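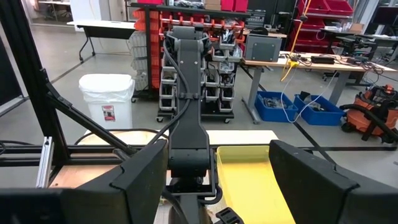
Arm and yellow bin, from the wrist camera

Forum > Shared Workshop Builds > Arms and Grippers > Cable routing

New posts | Unanswered | Tags | Members

Wrist cable pulls the arm off position near the bin. Clamp higher or lower?

I'm building a bin-picking setup on the shared bench at the Vincombe workshop. Black arm, two-finger gripper, small camera at the wrist. Everything stands on a wood top with a black extrusion frame on the left side. The job is to drop small printed parts into the yellow bin next to the arm.

The cable comes off the top joint, runs down the left side of the long link, and there is one small clamp halfway. Below the clamp it bows out to the left, toward the frame. Lower down, another loop goes around the right side of the bracket.

When the base turns far enough right, the drop position is off by a few millimeters. Left of center it repeats fine. I logged 1,247 cycles in July and the misses were all on the right side. I also lost the camera twice, and the Toprak driver gave me "error 404 device" both times. A restart fixed it.

Should I move the clamp, add a second one, or is this a calibration problem? I would like to avoid drilling the link, as the arm belongs to the workshop.

Print this page | E-mail this page

3 answers

Answer 1 (accepted)

Add a second clamp. Leave the first where it is. With one clamp at mid-height the whole lower run is free to swing, and at full turn it can go tight and pull on the joint. That would fit with it only happening on one side.

Turn the base all the way right by hand with the power off, then put the elbow at its lowest drop pose. Feel the cable. If it is tight anywhere, let slack through the clamp until it isn't, then fix the second clamp 39 mm above the cylindrical joint. Strap-type clamps go around the link and need no holes. I use the Brendetti ones, but a hook-and-loop strap over a bit of rubber does the same job.

Check the left side afterward. Extra slack bows out more, and you have extrusion over there for it to catch on.

The camera dropping out is probably the same cable. Reseat the plug and tie it down so the plug takes no load.

Answer 2

recalibrate it. mine did this and it was the calibration

Answer 3

I had something close to this on an Ilutside base and it was two things at once, so don't stop at the cable. The mounting bolts had loosened in the wood top. Tighten yours, run 12 drops to the right, and measure. If the error is the same size each time it's the home offset. If it wanders, look at the cable or the bolts.

Also fasten the bin down. Double-sided tape is enough. I spent an evening blaming the arm when the bin was sliding.

Comment from asker: Cable was tight at full right. Second clamp is on, with a strap, and the drops are good on both sides now. One of the base bolts took half a turn too. Camera has stayed up so far.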